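How to fold a small cloth so it stays flat
23/07/2019 – by Tamara Husar
Filed under: Home & Laundry
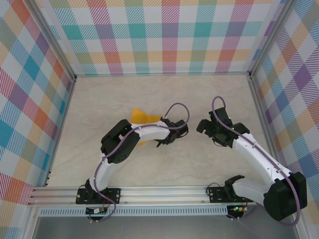
The cloth before folding, still crumpled.

1. Lay the cloth on a smooth table and open all the corners.
2. Stroke it with your flat hand from the middle to the sides. Do not pull, or it becomes crooked.
3. Fold it in half, edge on edge, then in half again.
4. Press 2 minutes under a heavy book – a thin cloth needs less.

Contact | © Huvalura 2019 | Back to top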